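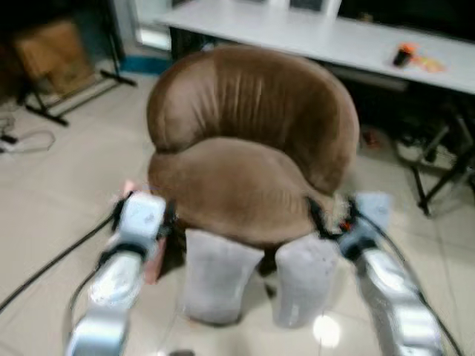
Brown velvet tub chair on beige tile, grey sleeves on the front legs.

Zofia Piątek
2026-04-29

Thread on velvet tub chairs, chair socks and where the washing goes while you're working on them. Mostly notes to myself. 1/

The chair is a Bonthorpe tub, bought second-hand in March. Curved back, one thick seat cushion, short legs. Pile is polyester, which I confirmed from the label under the cushion before putting anything on it. Check yours. Viscose velvet and water do not get along. 2/

The lighter and darker patches in the photo are nap. Pile lying one way reflects more light than pile lying the other. Run your palm across it and the patch changes colour. If it changes, it's nap. If it stays put, it's a stain or wear and you have a different job. 3/

Vertical creases in the backrest are a separate matter. On a tub back the fabric is pulled around a curve and there is always a bit of slack on the inside face. Steam relaxes the pile but won't take up the slack. Only re-tensioning does that, and I'm not pulling staples for faint creases. 4/

Leg covers. These are knitted Backlund socks, light grey, the long kind. They go on because the original glides left marks on the tile and made a noise you could hear from the street. 5/

Fitting order: tip the chair onto its back on a folded towel, wipe each leg, let it dry, roll the sock down to the toe, seat the toe square on the foot, then unroll upward. Pulling them on like a boot stretches the cuff and they slump within a week. 6/

Ernő Vass asked whether felt pads would do the same thing for less. On flat timber, yes. On tile with grout lines the pads catch at the edge and peel. I went through two sets before giving up. 7/

Brushing: soft clothes brush, dry, top of the backrest down, then across the seat from back to front. Short strokes. Finish with every stroke in the same direction or the chair looks patchy until someone sits in it, at which point it looks patchy anyway. 8/

Rated rub count on this cloth is 855 short of what the seller claimed, according to the spec sheet I dug up. I do not consider this material. It was still irritating. 9/

Second subject: laundry. A tub chair is the natural landing place for anything that comes off the line, and velvet holds lint very well. White fluff on brown pile shows from across the room.

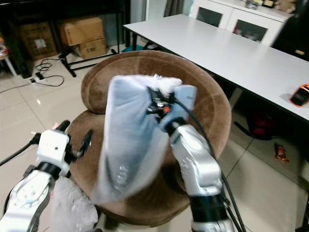
So light blue things with a fluffy white edge are the worst case for a brown chair. Shake them outside first. Then fold on the long table, which is glossy, wipes clean and sheds nothing. 10/

Folding anything with a fluffy edge: lay it face down, edge away from you, bring the sides in, then fold up from the bottom so the fluff finishes on the outside. Trapped inside the fold it flattens and needs another tumble. 11/

For lint already on the chair, a damp rubber glove, dragged one way only. Sticky rollers work for the first pass but the adhesive grabs the pile and you'll be brushing again straight after. Suleiman Eze swears by a squeegee. I haven't tested that. 12/

Grey cloths get used on the base and the floor, never on the velvet. Different cloth, different bucket. Learned on the previous chair, a Prurkwood in cream, now in the shed. 13/

Still to do: check the socks after five days for slumping, brush the back of the chair, decide whether the cushion gets turned weekly or fortnightly. Seija Laitinen turns hers every Sunday and the wear is even, so probably weekly. 14/

Someone will ask about fabric protector. I haven't used any on this one. The spray I tried on the Prurkwood left the pile stiff and slightly tacky, and it took three brushings to get it moving again. 15/15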